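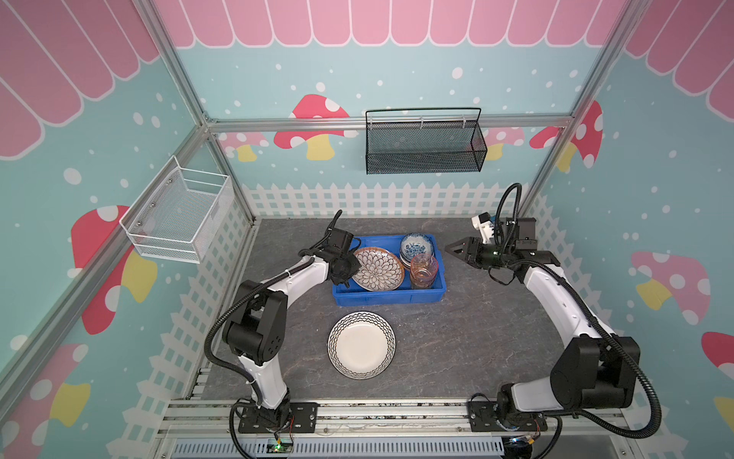 Gray work surface with the mushroom-print walls.

This site uses cookies to remember your list settings. Accept | Settings

Print this message | E-mail this message

Subject: Re: White film on glasses, softener set by timer
From: Margit Vida
Date: July 6, 2026

Tanko Anozie wrote:

> We have a Drudo undercounter machine fed by a Grukov softener. Raw
> water tests at 306 ppm as calcium carbonate. Glasses come out with
> a white film, worse at the rim. I raised the rinse aid from 2 to 4
> and the film got streaky but did not go away. The softener was set
> up in February by the previous tenant and regenerates on a timer.
> Salt level has not dropped much. Is this scale or etching, and do
> I need a new resin bed?

Don't buy resin yet. Test for scale first. Put one filmed glass in plain white vinegar for a few minutes, rinse it in distilled water and let it air dry. If the film is gone, it was mineral. If the glass is still cloudy when fully dry, the surface is etched and no setting will bring it back.

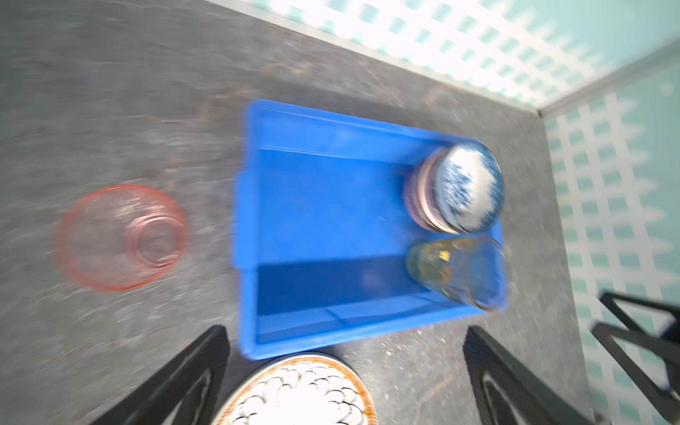 Blue bin with a drinking glass on its side.

Your raw water works out to just under 18 grains per gallon, so the softener is doing real work on every fill. A salt level that hardly moves means one of three faults to me: the timer is not starting a cycle, the brine line is not drawing, or there is a salt bridge in the tank. Push a broom handle straight down through the salt. If it stops at a crust with a gap under it, break up the crust and run a manual regeneration before touching anything else.

Then take two samples, one from the raw tap and one from the softener outlet. Make sure the bypass valve is fully closed when you draw the second. Ours was cracked open for months and the outlet reading sat halfway between the two.

Put rinse aid back to 2. Streaks at a higher dose are normally the rinse aid itself.

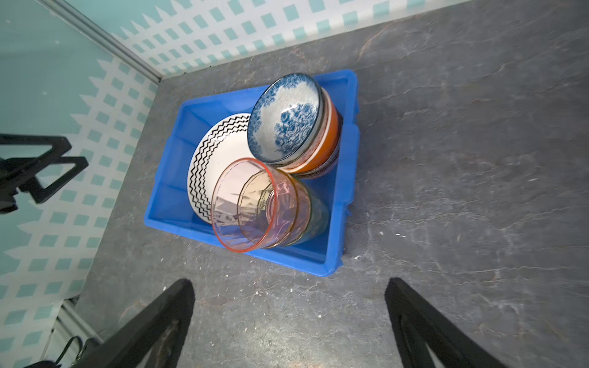
Timer or meter

I would change the control head to a metered one. A timer regenerates whether you ran the machine or not, and in a busy week it leaves you on spent resin. Ho-yin Yen posted his figures for the Chuang head last year; his regenerates after some 16 loads, but his water is harder than yours and his tank is smaller, so don't copy the number. Work it out from the resin capacity on your own tank label and the liters per cycle on the machine plate. 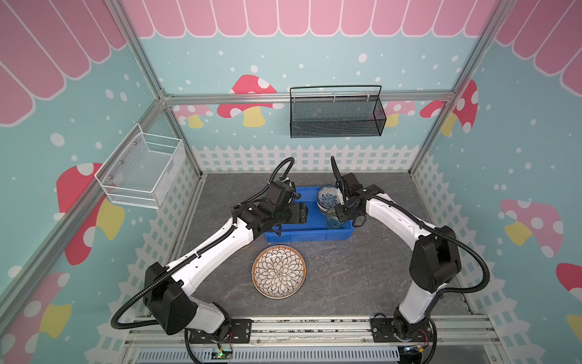
Program the raw hardness in whole grains, rounded up, and add a small reserve for iron if your report shows any. Su-chen Wu is right that the head has to be told the raw figure and never the outlet figure. I have seen that done wrong twice on this list.

One caution on soft water. With hardness near zero, a full dose of detergent is too strong for glass, and over time it will etch. Cut the dose until plates start to come out dull, then go back up one step. Keep decorated pieces out of the hot cycle.

Post the two readings when you have them.

Margit

Recent in this list:
Furkard drain pump, humming but not turning
Re: Salt pellets or block salt in small tanks
Yen-ting Fu: reading a water report, revised notes
Re: Final rinse temperature too low at start of day
Test strips compared with drop kits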